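Plerner: two-arm dish sorting bench

Build notes and data card for the recordings in this folder. Plerner is a shared-workshop project. The bench was put together in evenings over the winter and the recordings were made in May. Control code lives in the jamari folder, calibration tools in anghel. You need both to replay anything.

Bench

The table is a butcher-block top inside a black aluminum extrusion frame. One arm is mounted on each side, facing in. Both arms end in two-finger grippers. Tighten the mounting plates before every session and check them again at the halfway point. The left one works loose first.

The dish stand is white perforated metal on four legs. Its position is not marked on the wood, so it drifts a little between sessions. If you need the exact location, take it from the calibration file for that session.

Task

Start with dishes on the stand. Pick them up one at a time and sort them by color. Bowls of the same color may be stacked before or during a run. Either arm may do the lifting. Handing a dish from one arm to the other is allowed but rare.

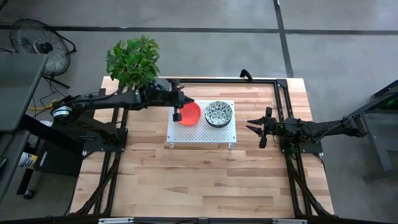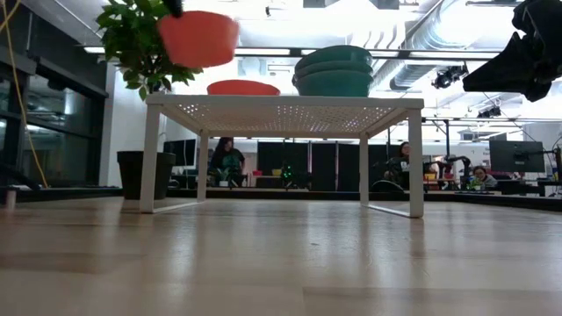
Contents

The set has 100 episodes, recorded by teleoperation. 47 of them use both arms and the rest use one. Each episode folder holds joint positions, gripper opening, video from each camera and a short text note from the operator. Notes are in whatever style the operator felt like that evening. Some are one word.

9 episodes ended with a dropped dish. They are kept in the set and flagged "drop" in the index. Filter them out if you want clean runs only.

Known problems

Gripper opening reads slightly high on the right arm until it has been homed twice. We fixed this in jamari but did not correct the old logs.

Shallow dishes are harder than bowls. The fingers have to come in at the rim, and the grasp fails if the height is off.

Lighting was not controlled. Glare on the wood changes with the overhead lights.

People in the room may show up in the side camera video. Ask before posting clips anywhere public.

Replay

Load the calibration file first, then run replay from the jamari folder with the episode number. Keep speed at half for the first pass. The Lollon branch has a different joint order and will not work with these files.

Version 2 of the index replaces the old one. Delete any earlier copy.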